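ドキュメンタリー映画祭への応募、配信サイトで一度公開した作品は対象外?

投稿者:Koo
2026年5月20日

地元の豆腐店を撮った短編ドキュメンタリーを、Vosora映画祭に出そうと思っています。ただ、去年Trokeoという配信サイトで限定公開したことがあり、再生数は3033回でした。要項には「未公開作品に限る」とだけあって、限定公開の扱いが書かれていません。事務局にメールしましたが「総合的に判断します」という返事で、正直、何も答えていないのと同じだと思います。応募料も安くないので、はねられるとわかっているなら払いたくありません。

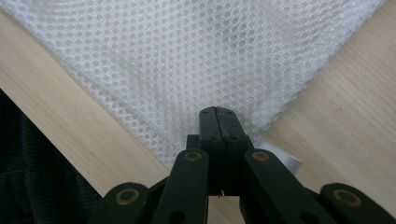
URLを知っている人だけが見られた作品でも、公開済みになりますか。

映画祭によりますが、パスワードなしの限定公開は公開済みとみなされることが多いです。私は別の映画祭でそれを理由に落とされました。再生数が191回の作品でも同じ扱いでした。関係者の試写だけと言い張るには、3033回は多すぎると思います。今からでも非公開にして、応募フォームの備考欄に公開期間を正直に書くのが無難です。黙って出して入選後に取り消されるのが一番こたえます。
(投稿者:Inier)

投稿者:mado_4
気にせず出せばいいのでは。審査員がいちいち検索するとは思えないです。

投稿者:夜の編集室
上の「検索しない」は信用しないほうがいいです。審査員が見なくても、事務局が題名で調べることはあります。

それより「未公開」が何を指すのかを聞き直してください。劇場公開なのか、国内での上映なのか、ネットも含むのか。この3つを分けて尋ねると、さすがに「総合的に」では返しにくいはずです。返信は保存しておくこと。電話の口約束はあてになりません。

再編集して別作品として出す手を勧める人もいますが、4分ほど削った程度で別作品と認められた話を私は聞いたことがないです。応募料が返ってくるかどうかも、要項の最後のほうを読んでおいてください。

投稿者:Koo
ありがとうございます。まず非公開にして、もう一度メールします。また同じ返事が来そうな気はしていますが。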